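Por que a comida estraga? E como o frio ajuda?

Sabe aquele iogurte esquecido que ficou com cheiro esquisito? Então. Alguém chegou nele antes de você. Alguém bem pequenininho.

São os micróbios: bactérias e fungos. Estão no ar, na pele, na mesa, na casca da maçã. Para ver uma bactéria, só com microscópio, daqueles que aumentam 1000 vezes. A maioria não faz mal nenhum, e tem até os que ajudam a fazer pão, queijo e o próprio iogurte. Mas todos querem a mesma coisa: comer.

E comem a NOSSA comida. Enquanto comem, vão soltando ácidos, gases, cheiros. O leite azeda, o pão ganha aquela penugem verde. Isso é bolor, que é um tipo de fungo.
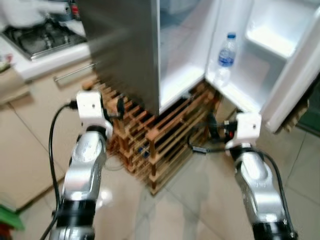

O jeito como as bactérias se multiplicam é o mais impressionante. Uma vira 2. As 2 viram 4, depois 8, depois 16... Depois de 10 rodadas, já passou de 1000! No calor algumas fazem uma rodada em menos de meia hora. No frio ficam lentas, lentas, quase paradas.

Atenção: paradas não é mortas. A geladeira não mata os micróbios, só atrasa a festa. Por isso a comida estraga lá dentro também, mas demora mais.

E o congelador? Mais frio ainda. A água da comida vira gelo e os micróbios ficam sem água líquida para usar. Aí param mesmo. Descongelou, acordam.

E antes de existir geladeira?

As pessoas davam um jeito. Vários, aliás.

Sal: puxa a água para fora da carne e do peixe. Sem água, micróbio não cresce.
Sol e vento: secam a fruta. Uva passa é isso, uva seca.
Açúcar: muito açúcar também prende a água. Daí a geleia durar tanto.
Vinagre: é ácido, e quase nenhum micróbio gosta. Olha o picles.
Fumaça: seca por fora e deixa aquele gosto de defumado.

Em lugares frios cortavam blocos de gelo dos lagos no inverno e guardavam cobertos de serragem, ás vezes até o verão.
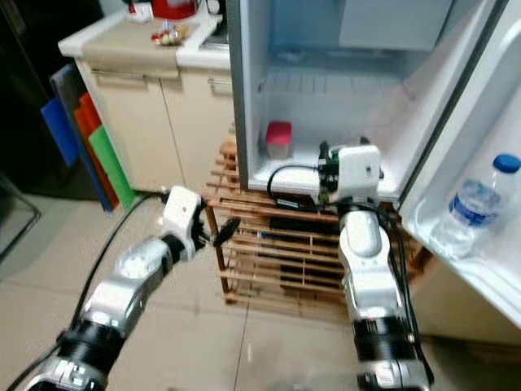
Geladeira branca aberta, numa cozinha pequena.

De onde vem o frio? Pegadinha! A geladeira não fabrica frio, ela tira calor. Um líquido especial corre por uns canos, vira gás e, quando vira gás, puxa o calor lá de dentro. Depois o gás é apertado, vira líquido de novo e solta o calor do lado de fora. É por isso que a parte de trás costuma ficar quentinha.

Seu corpo tem um truque parecido: o suor. A água evapora da pele, leva calor embora e vc fica mais fresco.
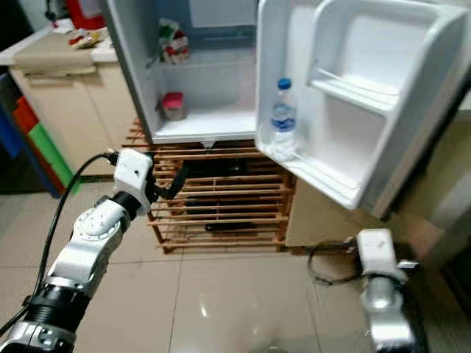
Texto: Redação Wallia, equipe de ciências para crianças

Para fazer em casa (com um adulto!)

Pegue 3 fatias do mesmo pão, cada uma num saquinho bem fechado. Uma na geladeira, outra no congelador, outra no armário. Olhe todo dia e desenhe. Qual mofou primeiro? Não abra os saquinhos, nem para cheirar. No fim, tudo pro lixo, fechado mesmo.

E lave as mãos!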